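Oct 17, 2025

Slept badly and got up before the alarm. Walked down to the river path while it was still dark and was back by the time the kettle would have been on anyway. Left knee stiff on the hill, fine on the flat.

Spent most of the morning on Dad's letters. There are 276 of them in the two shoeboxes, and I have now typed up 33. The ones from Belmonte are the hardest to read, as he wrote them in pencil and on both sides of thin paper. He mentions a flood in July and a mule he didn't trust. No year on any of them, so I am going by the stamps.

Phyllis Horrocks called at eleven. She thinks the local history group would print a small booklet if I can get it down to 3,000 words. I said I would try. I'm at nearly that already and he hasn't left the army yet. She also wants the recipe for the plum cake, which I had promised her and forgot.

Lunch was soup from yesterday. Paid the water bill. Aslak Moen came by for the ladder and stayed an hour talking about his gutters. He is going to his sister's for the winter and asked if I would take in his mail. Said yes.

Typed two more letters after supper. In the second one Dad says he has run out of things to eat except crackers, and asks his mother to send tea. 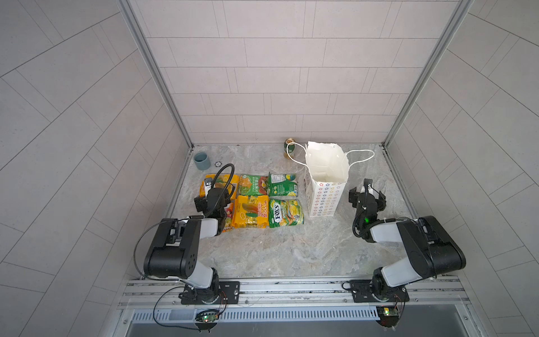 Must ask Aunt June whether she kept her side of the letters. Bed at ten.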